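The dish room at the Walldale plant cafeteria handles 379 covers on a normal weekday. Until January, everything that came back on the trays was sorted, racked and put away by hand. Now two of the stations on the clean side are run by robot arms, and the people who used to stand there do other things for most of the shift.

We spoke with the shift lead for the dish room, who has worked in the building for 12 years and asked to be referred to by job title. The conversation took place in the break area behind the kitchen, between the lunch rush and the second wash.

The first thing the lead wanted to talk about was wrists.

"Everyone who has done this job for more than a couple of years has something wrong with their hands or their wrists," the lead said. "You pick up a plate, you turn it, you put it in a slot. Then you do that until two o'clock. I wore a brace on the right side for a whole winter."

Plate racking was the first task the company that supplies the arms, Pindov, was asked to look at. The lead was not in favor of it.

"I thought we'd lose two people. That was the talk, and management didn't say anything for weeks, so the talk got worse. If they had come down and told us the plan on the first day, I would have had an easier time with my crew."

No positions were cut. The crew is the same size as before, though one person who left in the spring for a job at Doherty was replaced by someone with part-time hours. The lead considers that a cut. "Half a person is half a person. I said so at the meeting."

Day to day, the change is mostly in where people stand. Scraping and loading the washer are still done by hand, and so are glasses, after a bad week of trials. Plates come out of the washer, go through drying, and are set down at the station for the arm to rack.

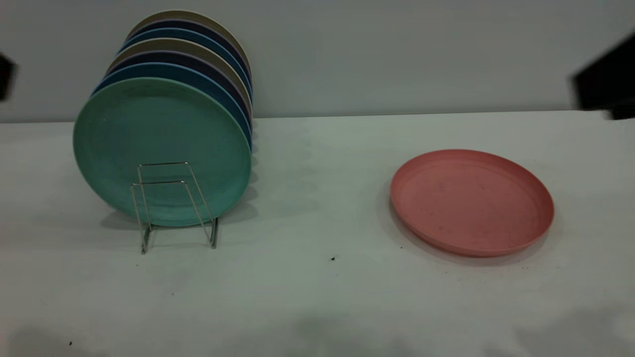 **Food Services – Dish Room and Clean Side, Walldale**

The plates themselves turned out to be a bigger subject than the lead expected. The cafeteria uses several colors, and the arm did not treat them all alike at first.

"The dark ones gave it trouble. It would go down for a navy plate and stop, and then you'd get the light and the beep. The pink ones it picked up fine. Pindov sent a technician who changed the lighting and did something on the software side, and after that it was better. Not perfect."

How much better depends on the day. The lead keeps a paper log of stops on a clipboard by the door. In the worst week there were 39 of them. The log goes upstairs once a month, and the lead would like to know if it gets read.

Clearing a stop is now part of the job. Everyone on the crew has been through a half-day course on it, and the lead thinks half a day was too short.

"They showed us how to stop it, how to open the gripper, how to start it again. Fine. But they did it with clean, dry plates and no one waiting. We learned the rest on shift. There's a trick to it when a plate goes in crooked and leans on the next one. You take out the one behind it first. That isn't in the binder."

Asked whether the arm is faster than a person, the lead shook their head. A good worker can rack 100 plates well before the arm does. The arm keeps the same pace at the end of the shift as at the beginning, and it can be left running while the crew takes lunch together, something that had never been possible on weekdays.

"That's the part people like. We eat at the same time now. It used to be one by one, standing up half the time."

There are things the lead misses. Racking was where new hires started, next to someone experienced, and it was where people talked. The new starters go straight to scraping, at the loud end of the room, and the lead says they take longer to get to know anyone. The crew has asked for a rotation so that each person gets an hour on the clean side, checking plates for chips and watching the arms. It began last month and seems to be holding.

The noise is another complaint. The arm is quiet, but the beep is not, and it can't be turned down without a code that the crew does not have. A request has been in with Pindov since spring.

A third station, for trays, is being discussed. The lead has asked to see it running at the Zunudden site before anything is ordered, and wants two people from the crew to come along.

"Let them stand next to it for a full lunch. Then ask them what they think, and write it down."

The brace is in a locker. The lead still puts it on for glass days.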